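Skollero glove kit, reviewed by Raphaël Moulin

I bought the Skollero kit in March for one question which my wife asks me every year: when will a machine put away the shopping? The kit does not put away anything. It is a glove with a marker block on the back and some electronics on the forearm, and you wear it while you do the chore yourself. The recordings then go to the arm, in my case a Listness, and the arm tries to learn from them.

The price is 195 dollars without the arm. For this I expected a nicer box, but the glove itself is well sewn and the fingertips stay bare. This matters more than I thought. With a covered finger I squeeze a drink carton too hard, and the arm will learn my bad squeeze also. 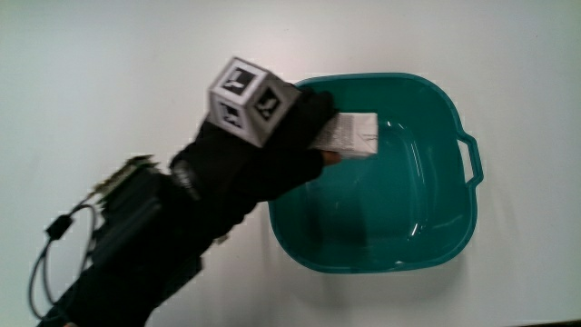 Small carton over the plastic basin. The marker cube sits on the back of the glove.

My test chore is very simple. Take a carton, put it in a basin, take it out again. For a person it is not even a chore. I chose it after the towels, which were a disaster on the Listness, and I did not want to review a glove while I was angry at towels.

The first setup took me 35 minutes, and most of this was the calibration. The manual says to turn the wrist "until satisfied", and does not say who must be satisfied. After the second evening I did it without the manual.
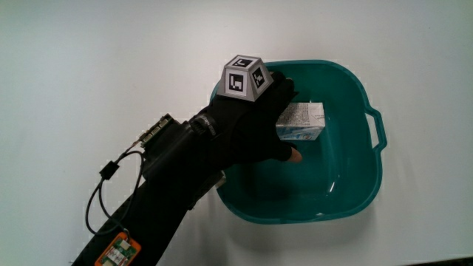
What I like less is the cable. It makes a loop beside the arm, and when I reach far I think about the loop and move in a stiff way. I tried to fix it with tape on the sleeve, which helped, but then the glove takes longer to put on. A clip in the kit would cost very little.

The electronics are also bulky. In a deep basin the hand goes in well, but I would not try a narrow kitchen drawer with this – the block on the hand stands up quite high and would touch the top.

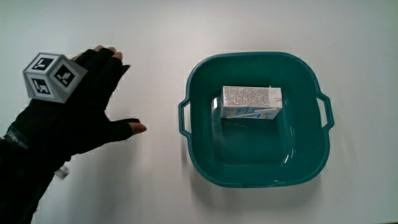
Now the result. My friends at Flestgate, a small packing shop, lent me their recordings, so the training had 4000 of them together with mine. The Listness then picked up the carton and put it in the basin in 61 percent of the tries. Taking it out was worse. When the carton is lying against the wall of the basin, a person slides a finger behind it without thinking. The arm pushes it further into the corner and waits there, very calm.

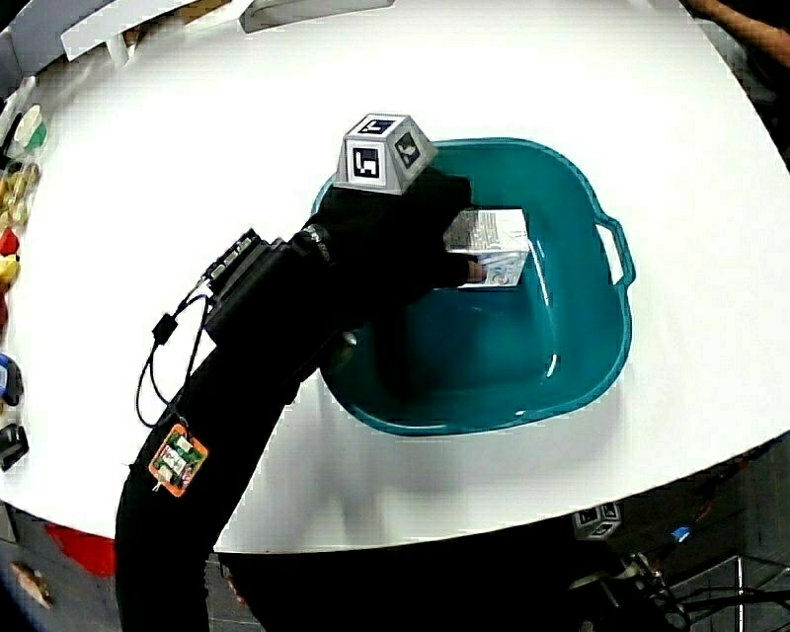 Carton upright by the inner wall, with the hand around it.

I compared also with the older Moges glove. It is lighter and has no cable, but it covers the whole finger and it lost my hand often under the kitchen lamp. For the packing shop I would choose the Skollero. They have one kind of box, a good table and somebody near who can help the arm when it gets stuck.

For the home I would wait. My shopping has eggs in it. The glove is good and I will keep it, and I give four stars, with one star removed for the cable.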